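Imton Stone Sealer for Granite, 500 mL

Home > Kitchen Care > Benchtops > Sealers

If you've put granite in your kitchen you'll know the feeling of watching a splash of beetroot juice sit there while you hunt for a cloth. We had that feeling for years, and it's the reason we started stocking this sealer in the first place (that, and a very patient stonemason by the name of Oldřich Kubíček, who kept coming into the shop at Pledwood and telling us the one on our shelf was rubbish). He was right, bless him, and we've carried Imton ever since.

It's a water-based penetrating sealer, so it soaks down into the stone and leaves the colour as it was. You won't get a plastic sort of shine from it, and if you love the natural look of your bench you'll be pleased about that. The smell is mild, though I'd still open a window, and it washes off your hands with ordinary dish soap.

What it suits

Granite, marble, limestone and most unglazed tile. Please don't use it on laminate, glazed tile or engineered stone, where it has nowhere to go and will dry to a cloudy film that's a real nuisance to get off. If you're not sure what you've got, give us a ring on a Tuesday, when Murari is on the counter, and have a good chat with her about it!

How to apply it

1. Clean the bench with a pH-neutral cleaner and leave it overnight. Stone holds more moisture than you'd think.

2. Try a small patch behind the kettle or in a corner. Dark stones can deepen a touch, and it's nicer to find that out somewhere out of the way.

3. Wipe on a thin, even coat with a lint-free cloth, working in sections you can comfortably reach. Give it ten minutes, then buff off every bit that hasn't soaked in. Haze nearly always comes from sealer left sitting on top.

4. Put on a second coat after an hour if the stone is thirsty, and keep the bench dry until the next morning. Pale, flecky granites in tan and cream often want that second coat.
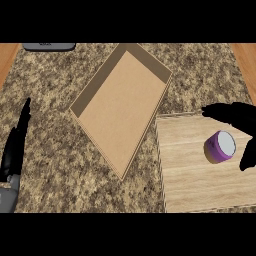 Sizes and ordering

Item 2797: 500 mL bottle
Item 2000: 300 mL trigger spray, handy for top-ups around the sink

We post anywhere in Australia, and you're very welcome to pick up from the Stevens Street door if you're local. Unopened bottles can come back to us within a month. Keep the lid on tight and store it out of the frost, and an opened bottle should still be good when the bench is next due for a coat.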